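Zomura 2: Bewegungsplanung in engen Sanitärräumen

Mit dem Stand vom 2019-05-06 liegt der Planungsteil von Zomura in der zweiten Fassung im internen Repository. Die Änderungen betreffen drei Stellen: die Kollisionsgeometrie, die Kostenfunktion des Trajektorienoptimierers und die Übergabe der Greifposen aus der Wahrnehmung. Wer noch gegen die alte Schnittstelle baut, sollte den Abschnitt zur Migration am Ende lesen.

Ausgangspunkt war die Aufgabenfamilie »Spülkasten«. Der Arm soll eine Pose oberhalb des Kastens anfahren, den Greifer ausrichten und je nach Aufgabe den Deckel oder den Hebel ansteuern. In der ersten Fassung wurde das WC als ein einziger konvexer Körper behandelt. Das rechnet schnell, füllt aber den Raum zwischen Kasten und Sitzdeckel vollständig auf. Posen, bei denen der Unterarm flach über das Becken geführt wird, galten damit als Kollision und wurden verworfen, bevor der Optimierer sie zu sehen bekam. Übrig blieben Lösungen mit weit angehobenem Ellenbogen, die regelmäßig an der Gelenkgrenze der vierten Achse endeten.

Timothée Perrin hat die Geometrie deshalb in konvexe Teilkörper zerlegt. Kasten, Becken, Sitzdeckel und Sockel werden jetzt getrennt geführt, der Hebel zusätzlich als eigener Körper mit abschaltbarer Kollisionsprüfung. Die Zerlegung läuft offline und wird mit dem Modell abgelegt. Zur Laufzeit sieht der Planer nur noch die fertigen Teilkörper und eine Abstandsfunktion mit Gradienten. Der Rechenaufwand pro Abfrage ist gestiegen, die Zahl der nötigen Neustarts des Optimierers dagegen gesunken.

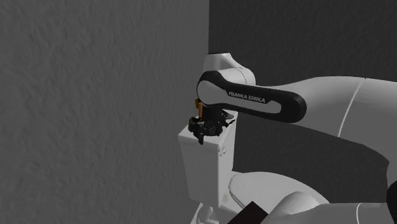
Simulation: Franka-Emika-Arm mit dem Greifer über dem Spülkasten, Raumecke mit grauen Wänden.

Für die Wände verwendet die Simulation einfache Ebenen. Unterschiedliche Oberflächen spielen für die Kollisionsprüfung keine Rolle, für die Tiefenschätzung dagegen schon: Auf gleichmäßig eingefärbten Flächen liefert das Stereoverfahren zu wenige Korrespondenzen, und die Lücken wurden bisher als freier Raum interpretiert. Neu ist der Zustand »unbekannt«, den der Planer standardmäßig wie ein Hindernis behandelt. Über den Parameter unknown_policy lässt sich das je Aufgabe ändern. Für Fahrten in Wandnähe raten wir davon ab.

Die Kostenfunktion enthält nun einen Term für den Abstand der Unterarmglieder zur Umgebung. Zuvor wurde nur der Greifer gewichtet, alle übrigen Glieder gingen allein als harte Nebenbedingung ein. Das führte zu Bahnen, die formal gültig waren, bei kleinen Fehlern in der Objektpose aber keinen Spielraum mehr hatten. Der neue Term ist quadratisch und setzt erst unterhalb eines einstellbaren Sicherheitsabstands ein. Ein zu großer Wert verschiebt das Problem: Der Optimierer zieht den Ellenbogen dann wieder nach oben und landet im alten Verhalten.

Zum Testumfang: Der Satz besteht aus 1.070 generierten Szenen mit variierter Lage des WCs, variierter Basisposition des Arms und unterschiedlichen Raumecken. In 900 davon findet die neue Fassung innerhalb des Zeitbudgets eine kollisionsfreie Bahn. Die übrigen Szenen sind noch nicht vollständig ausgewertet. Bei einem Teil liegt die Zielpose schlicht außerhalb des Arbeitsraums, was der Szenengenerator eigentlich vorab aussortieren müsste. Ein zweiter Teil scheitert an der Startkonfiguration, die bereits im Sicherheitsabstand zur Rückwand liegt. Dafür ist ein Ticket offen.

Die Greifposen kommen weiterhin aus Geltetti, werden aber nicht mehr als Einzelpose übergeben. Der Detektor liefert eine nach Konfidenz sortierte Liste samt Kovarianz, und Zomura plant die Kandidaten der Reihe nach durch. Liegt die Streuung senkrecht zur Deckelfläche über dem Schwellwert, wird zuerst eine Beobachtungspose angefahren und neu geschätzt. Auf der Hardware bei De Graaf ist dieser Ablauf noch nicht freigegeben, dort bleibt vorerst die alte Übergabe aktiv.

Zur Migration: Das Feld target_pose entfällt und wird durch target_candidates ersetzt. Einzelposen müssen als Liste mit einem Eintrag übergeben werden, die Kovarianz darf leer bleiben. Modelle ohne Zerlegung werden weiterhin geladen, erzeugen aber eine Warnung im Log. Das Konvertierungsskript liegt im Verzeichnis tools/decompose und erwartet wasserdichte Netze. Bei offenen Netzen bricht es mit einer Fehlermeldung ab und schreibt keine Ausgabedatei.

Die Anbindung an den Zustandsautomaten von Brudard folgt noch im Mai. Bis dahin sind Abbruch und Wiederaufnahme einer Bahn nur über die Kommandozeile möglich. Fehlerberichte bitte mit Szenen-Seed, Konfigurationsdatei und vollständigem Planerlog direkt an Timothée Perrin.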